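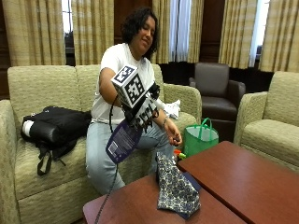 家庭や宿泊施設の居間で人の手の動きを記録し、それをロボットの学習に使う作業について、スタンドモント社は新しい実施基準をまとめ、取引先と協力者に配りはじめた。基準は16条からなる。これまで同社では、作業のやり方は現場の担当者の経験にまかされていて、部屋ごとに違いがあった。今回の基準は、機器をつける人の安全、部屋の持ち主の私物の扱い、記録の保存の三つの部分に分かれている。最も長く書かれているのはケーブルについての条文である。白黒の模様がついた箱型のセンサーを右手につけてソファに座ると、黒いケーブルはひざのそばを下り、手前のテーブルの前を横切る。座っている間は気にならない線でも、立つときには足の近くにあるので、基準は立つ順番まで決めている。

2020年5月6日　文・ハンユー・バイ
印刷する｜メールで送る

基準によると、参加者は立ち上がる前に、まず手に持っている品物をテーブルか座面に置く。次に「立ちます」と声を出し、担当者がケーブルの位置を見て「どうぞ」と答えるまで待つ。返事がない場合は、記録の途中であっても立ってはいけない。同社はこの規則のために記録が中断されることを認めており、中断した部分を後でつなぐことは禁止した。つないだ記録では手の動きの時間が正しくなくなるため、学習用のデータとして納めることができないという説明である。

ケーブルを床に固定するテープについても、細かい記述がある。じゅうたんの上には粘着力の弱いものだけを使う。木の床では、使う前に家具のかげになる場所で試し、部屋の持ち主に見せてから使う。革の家具にはテープを貼らない。また、テーブルの上で線がまるまっている場合は、記録を始める前にほどくか、一か所にまとめて結ぶこととされた。

基準ができるきっかけは、2月にクルコスカで開かれた勉強会だった。この会では、居間での記録作業に参加したことのある93人から集めたアンケートの結果が発表された。いちばん多かった意見は機器の重さについてで、次がケーブル、その次は「何をすればよいか、途中でわからなくなる」というものだった。事故の報告はなかったが、ケーブルに足がふれた経験を書いた人は少なくなかった。アンケートをまとめたドゥ研究室は、結果を数字だけで示すことをさけ、自由に書かれた文章もそのまま資料に入れた。勉強会のあと、スタンドモント社は自社の手順書を見直すと約束し、今回の公表はその約束にもとづいている。

私物の扱いについては、考え方が大きく変わった。以前の手順書では、作業の部屋から個人の持ち物をできるだけ出すことになっていた。しかし、きれいに片づけた部屋だけで集めた記録は、実際の家で動くロボットにはあまり役に立たないという意見が、データを使う側から強く出ていた。かばん、布、袋、飲み物の容器などが普通に置かれている部屋の記録が必要だというのである。新しい基準は、持ち物を部屋に残してもよいが、残すものを持ち主が自分で選ぶこと、名前や住所の書かれた面を機器のほうに向けないこと、作業で手に取ってよいものを始める前に口頭で確認することを求めている。確認していないものは、たとえテーブルの上にあっても持ち上げてはいけない。

部屋にいるほかの人についての条文もある。作業をしない人が同じ部屋で休んでいることは許されるが、その人にも同じ説明をして、同じ用紙に署名をもらわなければならない。体の一部だけが映る可能性がある場合も同じである。用紙は参加者が読める言語で用意し、その場で担当者が翻訳して読み上げるだけでは十分ではないとされた。
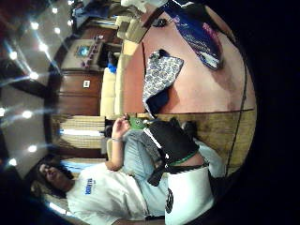
エウドキア・ボンダルチュクは、この用紙の部分を評価しながらも、まだ足りないところがあると話した。署名は作業の前に一度だけ行われるが、人は始まってみるまで何が記録されるのかよくわからない。だから終わったあとにもう一度、自分の記録を短い時間でも見せてもらい、そこで気持ちが変わったら断れるようにするべきだ、という意見である。彼女はさらに、断った人にも約束した謝礼を全部払うと最初から書いておかなければ、「断れると言われても、断りにくい」と付け加えた。

この点について、スタンドモント社の基準では、参加者は作業の日から16日以内であれば理由を言わずに記録の削除を求めることができる。謝礼は返さなくてよい。ただし、作業の直後に記録を見せることは義務ではなく、「求められた場合にはこたえる」という書き方にとどまっている。同社に問い合わせたところ、広い角度で撮る映像は部屋のほとんどが映るので、見せる前にほかの人の署名がそろっているかを確かめる時間が必要だという答えだった。次の改訂で、見せるまでの期限を入れるかどうかを検討するという。

休けいの規則も新しい。センサーを手につけたままの作業は一回16分までとし、そのあとは必ず機器をはずす。ソファや低い椅子に座って前のテーブルに手をのばす作業では、背中と肩に負担がかかりやすいので、四回続けたら立って行う作業に変えるか、その日の作業を終える。参加者が「まだできます」と言っても、時間を延ばすことはできない。小さい物をつかむ作業と、柔らかい布や袋をつかむ作業は交互に行うことがすすめられているが、これは義務ではない。

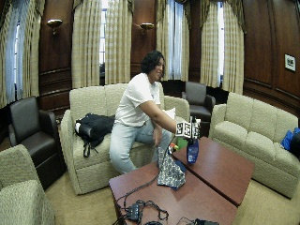

テーブルの使い方では、高さの低いものを二つ並べて使う場合の注意が加えられた。つなぎ目にすき間や段があると、置いた物が倒れやすい。基準は、びんや容器をつなぎ目から手のひら一つ分以上離して置くこと、中身の入った容器はふたを閉めてから使うことを定めている。電子機器の箱と飲み物を同じテーブルに置くことは禁止ではないが、その間に必ず空いた場所を作り、飲み物を動かす作業の間は、担当者がすぐに電源を切れる位置にいなければならない。

照明と窓については、意外に短い。マーカーの模様は、強い光が当たると読み取りに失敗することがある。しかし基準は、カーテンを全部閉めることを求めなかった。昼の光がある部屋の記録も必要であり、読み取りの失敗は記録に印をつけて残せばよい、という考えである。失敗した部分をだまって消すことは、反対にはっきり禁じられた。

記録の保存に関しては、アミトフという名前の管理表を使うことになった。作業ごとに番号をつけ、部屋の種類、機器の組み合わせ、中断の回数、署名のある用紙の番号を書き入れる。同社はすでに、これまでに集めた761件の記録をこの表に移す作業を始めている。用紙が見つからない記録は、使用を止めたうえで参加者に連絡を取り、返事がない場合には削除する。削除の件数は、すべて終わってから公表される予定である。

費用の問題は残っている。基準のとおりに行うと、一つの部屋に担当者が二人必要になる。一人は参加者のそばでケーブルと品物を見て、もう一人は記録の状態を見る。小さい会社や大学の研究室には簡単なことではない。ドゥ研究室は、二人をそろえられない場合でも、一人の担当者が画面を見ながら参加者に声をかけるやり方はさけるべきだとしている。その代わりに、記録の確認を作業のあとに回し、作業の間は参加者だけを見ることをすすめている。この方法では失敗した記録に気づくのがおそくなるが、同研究室ではすでにこのやり方に変えたという。

基準の全文は4ページで、クルコスカの勉強会に参加した団体には同じものが送られた。スタンドモント社は、ほかの団体が条文を写したり、自分の現場に合わせて直したりすることを認めている。直した場合は、どの条文をどう直したかを知らせてほしいとしている。

最終更新：16時4分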